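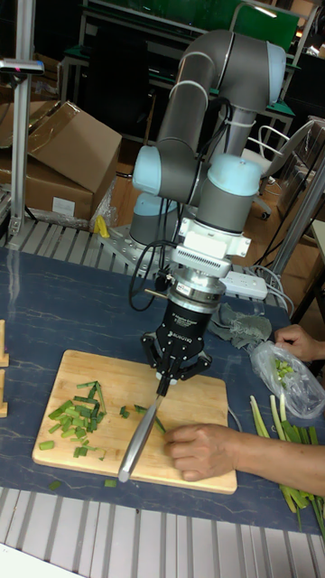
Does the Votar contest app make it easier for a radio station to run a monthly listener photo project? For a small newsroom it does, provided one editor is free to approve entries every morning.

Reviews > Audience Tools > Photo Submissions

Votar collects listener photographs by web form or hashtag and places them in a single queue. The reviewer tested it through October at a public station with 3,000 newsletter subscribers. The theme was front porches, and 119 entries were received.

Setup took 19 minutes. The form asks for a name, a town, a caption and permission to publish, and an entry without permission cannot be moved to the gallery. This is the strongest feature of the product. Captions may be edited, and the original wording is kept beside the edited one.

The gallery itself is less satisfactory. Pages hold only six photographs, and portrait shots are cropped to a square unless the setting is changed for each one. Search covers captions but not towns – a serious gap for a station serving several counties. Hashtag entries reached the queue by 7 a.m. the following day.

Votar is recommended for stations with a regular monthly theme. Those planning a single call for photographs may find a shared mailbox sufficient.

Reviewed by Heidrun Prantl

Comments

Andri Reisinger: Can the permission text be changed? Our legal office requires its own.

Heidrun Prantl: It can, under Form Settings.

Edeltraud Ruchti: The square crop is why we left.

Recent reviews
Ilumel Caption Editor
Lehner Field Recorder Bag
Climelar Newsletter Builder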